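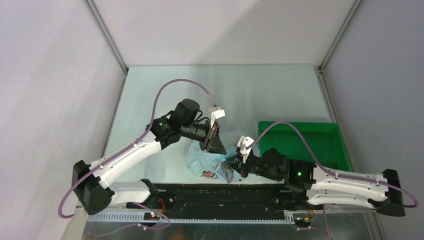
La red ambiental Kila abre en septiembre su programa de residencias sostenibles

La red estudiantil Kila, de la Universidad de Trevidgate, presenta un nuevo programa para reducir el consumo de agua y de energía en las residencias del campus. Participarán 14 residencias, donde viven en total 192 estudiantes de primer año.

Cada residencia recibirá una visita al inicio del curso. Los miembros de la red revisarán junto con los residentes los grifos, la calefacción y la separación de los residuos, y dejarán por escrito una lista de cambios posibles. Una segunda visita está prevista antes de los exámenes.

El programa dispone de un presupuesto de 4000 euros, aportado por la Fundación Menon. Con este dinero se comprarán burletes para las ventanas, reguladores de ducha y cubos de compostaje. El compost se llevará al huerto de Tustent, que está abierto a todos los estudiantes.

"Muchos estudiantes viven por primera vez fuera de la casa de sus padres y tienen interés en estos temas, pero no saben a quién preguntar", explica Kamala Thampi, coordinadora de Kila. "Queremos que la ayuda les llegue a su propia cocina."

La red busca también 20 estudiantes para realizar las visitas. No es necesaria experiencia previa. La formación dura una tarde y se ofrece en español y en inglés.

Las personas interesadas pueden inscribirse en la oficina de Kila, en la planta baja del edificio de estudiantes, a partir de las 10:00. Las residencias que no participan este año pueden pedir la guía impresa en el mismo lugar, sin coste.

Contacto para la prensa: Kamala Thampi, red Kila, Universidad de Trevidgate.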